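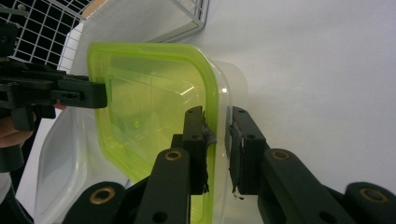 Lurkumgate, 29 October 2026

Stemier Users Forum > Teaching by Demonstration > Containers and lids

Topic: Two-handed demonstrations with lidded containers, request for comment

bench_coordinator wrote:
Our laboratory is preparing a set of 635 demonstrations for the container task, all performed with hand-held grippers, one in each hand. The current instruction directs the demonstrator to take the rim at the right edge with one gripper and to press the left edge with the other, with the container on its side and the lid toward the camera. Two of our reviewers believe the sideways position should be excluded. We would welcome the views of other groups before the instruction is issued.

purero_lab wrote:
We would advise against excluding it. Our group recorded 100 demonstrations with containers upright only, and the resulting policy had no useful response when a container was presented on its side. Clear plastic is difficult enough for the model. A colored lid at least provides a distinct edge.

gridline44 wrote:
I must respectfully disagree with the previous post. A colored lid may provide an edge, but the policy then learns the color. Members should record an equal number with colorless lids before drawing any conclusion. I would also ask that the pads be inspected. Frayed pad edges are visible to the camera and may become part of what is learned.

bench_coordinator wrote:
The remark on the pads is accepted. Replacement is scheduled at the end of each block of 100 recordings, and we will consider a shorter interval. Our instruction also requires a segment with the fingers open over a clear area of the table, for checking the width signal.
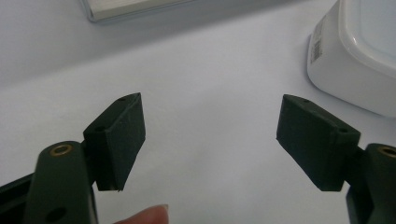

Fingers open over the white tabletop, nothing in the grip.

remote_arm_user wrote:
May I ask why remote control was not selected? Our department uses the Kälin station, and the operator's commands are recorded directly from the arm that will later perform the task. With a hand-held tool, a person can make motions that the arm cannot follow.

purero_lab wrote:
That is a fair objection -- we discard such recordings after a reach check. Even so, our operators complete a lid task far more quickly by hand, and they feel the plastic begin to bend. The remote station gave them no sense of force.

gridline44 wrote:
A fingertip is visible at the lower border, between the pads. Does the instruction specify where the fingers are to be placed on the grip? We mask that region in every recording.

bench_coordinator wrote:
It does not at present. A paragraph on hand position will be added, and the mask will be discussed with our software staff. The sideways position will remain in the set, marked with its own tag so that it can be removed during training if required.

remote_arm_user wrote:
I remain in favor of remote control for the final portion of the set, but the tag is a reasonable measure. Please post the revised instruction in this topic when it is available.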